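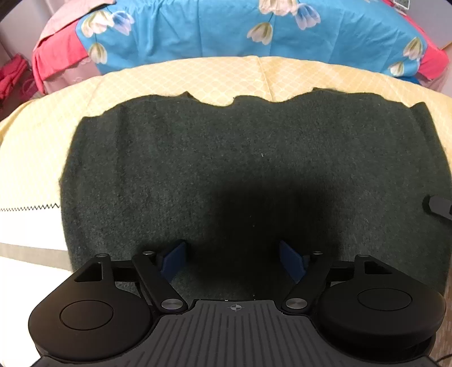 Blue pads open over dark green felt, with the tulip quilt behind.

Sirnside Hand-Held Gripper: pads, checks and house rules

I sell these out of a small shop and I use one myself most weeks, so this page is half product listing and half me going on about how to treat the thing. Skip to the bottom for the order notes if you already own one!

What you get is the gripper itself, one pair of blue finger pads fitted, a spare pair in a bag, the cable, and a printed card with the checks on it. The body is mostly black plastic and metal, and the top plate has a small crosshair printed on it. I like having that little mark more than I expected to (my old one had nothing up there and I was forever guessing where the middle was).

Working on fabric

Cloth is what most of my customers write in about, and it's what I do the most of too. Felt, quilts, folded covers, whatever is on the bed. A few rules I stick to:

Start with the pads open and clear of the cloth. Come in slowly, look at the gap, then close.

Pick one piece and leave the rest alone. If there's a quilt under your felt, try to take the felt and only the felt. Layers are where people get sloppy, me included.

Write down what the top layer is and what's under it before you start. "Green felt on yellow quilted cover" is plenty. "Cloth, bed" is not going to help you in a month.

Keep the cable behind you and off the work. I once dragged a whole pillowcase along with mine and didn't notice until I was done.

Check the pads for lint between runs. Fuzzy stuff sheds, and a furry pad grips differently from a clean one.

Pad care

Wipe them with a damp cloth and let them air dry. No solvents, please. I swap mine after 1000 closes on rough fabric, sooner if the edges look rounded. Always change both pads together, even when one still looks fine. A worn pad facing a new one pulls to one side and then you spend an evening blaming the linkage.

The pivots want a look too. Open and close the fingers by hand 6 times before a session and feel for anything gritty. I don't oil them, and if you do, you'll be finding it on your bedding.

Keeping to a standard

I get asked which official standard this meets for use as a robot tool, and the plain answer is that it's sold for hand-held use. If you want to bolt something like it onto an arm, the arm, the tool and the job all have to be looked at together, and that risk assessment is yours to do. The Griffiths checklist that comes in the box covers hand use only. It's 27 lines long and yes, I know, but it goes quickly once you've done it a couple of times.

For groups sharing one gripper, I'd add a log sheet: date, pads changed or not, anything odd. Sign it every time.

Order notes

Pads for the older Rirnard model don't fit this one. The slots look the same and they aren't, so check the label under the handle before ordering. Gristis pads do fit, but they're softer and wear faster on felt.

Spare pads come by the pair or in the shop pack, which I can usually send the next morning. For orders over 400 pairs, email me first so I can see what's on the shelf.

Page last updated 14/05/2018. The pad prices from April still stand.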